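Bedroom budget: what we're putting in for October
Jul 6, 2021

The equipment request for the Groltemcombe practice bedroom goes in next week, and I'm thrilled to say it fits on one page! We've asked for 700 pounds for the second half of the year, and hardly any of it is for robot parts. The humanoid is doing well on its stand beside the bed, so this round is mostly about the things it works with and the room it works in. 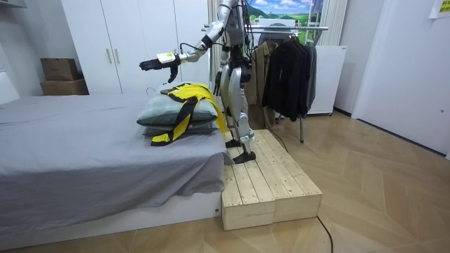
Reaching across to the pillows, with the clothes rail behind.

Biggest line first: 200 pounds for cabling and covers. We've still got a black lead running over the parquet, and I'd love proper floor channels before the autumn. Then 116 pounds for spare finger tips from Dirkelex (they've gone up, sadly, but Shu-fen Siu talked them into free postage, hurray). Clothes and hangers come to 22 pounds, which feels like a bargain for so much work. Shirts are wonderful test pieces – floppy, slippery, never lying the same way twice – and we want more bright ones like the yellow. The rest is held back for a second wrist unit, if the Desmet quote comes in where we hope.

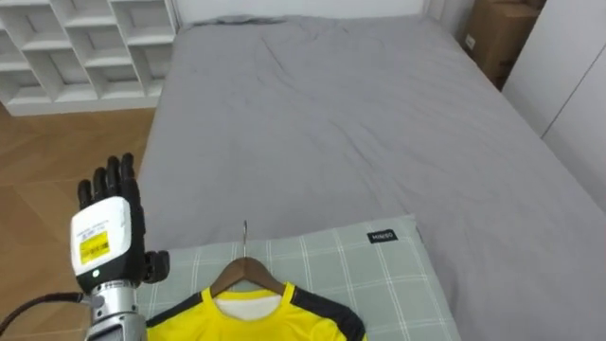

Can we buy used parts to stretch the money?
For rails, shelving and bedding, second-hand is fine and needs no quote. Anything that carries power or moves should be bought new, with the invoice sent to Lieven Boersma before it's fitted.

Plonum have offered a loan hand for a month as well, so watch this space. Send me your wish lists, the longer the better!

Comments (3)

Shu-fen Siu
Postage is only free if we order the tips in one go, so please don't split it.

Maud
Could fitted sheets go on the list? Happy to pick them up in town.

Lieven Boersma
Floor channels get my vote. Is the price with VAT or without?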